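Chapter 2

A Place for Every Brick: Sorting, Storing and Putting Away

Before you read on, go and find the messiest drawer in your house and tip it out on the table. I mean it! I'll wait. I asked my first evening class in Grernunthorpe to do this and got some very odd looks, but by the end of the night we had more to talk about than I'd managed to squeeze out of a whole term of slides.

In Chapter 1 we looked at why things pile up in the first place. Now we get to the part I enjoy most, which is deciding what goes with what. Sorting sounds like something you finished learning in infant school, and yet I still meet grown people (my brother-in-law, for one) who keep batteries, string and birthday candles in the same biscuit tin and then wonder why they can never lay hands on a candle.

I came to all this by accident. Years ago I took a job in the toy library at Vustine, looking after the building bricks. There were 3000 of them when I started, according to the stock book, and they lived in one enormous wooden chest. Children would dig in it like badgers. If you wanted a red one you took out everything that wasn't red, and at closing time the whole lot was shovelled back in. It took me until October to do anything about it, mostly because my manager, Eduard Lukáč, was fond of that chest and had painted it himself.

What we did in the end was sort by colour. You could just as well sort by size, or by shape, or by what the thing is for, and I'll come to all of those later in the chapter. Colour has one big point in its favour with small children: they can do it before they can read, and before they can say what makes a long brick different from a longish one. Eduard wanted labels with words on. We had quite a row over it, and the chest ended up holding dressing-up clothes.

Two words you'll need from here on. A sorting rule is whatever you look at when you decide where something goes. A home is the place it ends up. A good rule is one you can use without stopping to think, and a good home is one you can reach with your arms full. Svatopluk Machala, who taught me most of what I know about storerooms, used to test a home by trying to put something away with his eyes on the clock. If he had to look down, he moved the shelf.

Open-fronted bins pass that test rather well. The low wall at the front keeps things in, but you can still see what you've got and drop another one on top without fiddling with a lid. They do have a weakness, and it's one I noticed far too late. When the bin and the bricks are the same colour it's easy to see where a brick belongs, but picking out one particular brick from the heap is a good deal harder. Blue on blue on blue, and your eyes just slide off it. 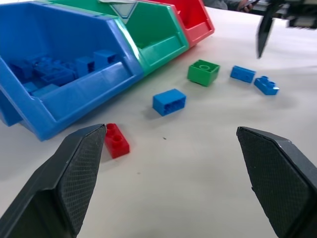
Figure 2.1 Bricks and bins on a white tabletop. The blue bin holds blue bricks, with green and red bins behind.

Have a look at the blue bin and try to tell where one brick stops and the next begins. Then look at the loose bricks on the table, which are far easier to separate by eye. This is the trade-off I'd like you to keep in mind all through the chapter: a rule that makes putting away quick can make finding slow, and you have to decide which of the two you'll be doing more often.

Try this at home

Take a handful of mixed small things, buttons or pegs or whatever you like. Sort them by colour and time yourself. Mix them up, sort them by size, and time that too. Write both times in your notebook, as we'll want them again in section 2.2.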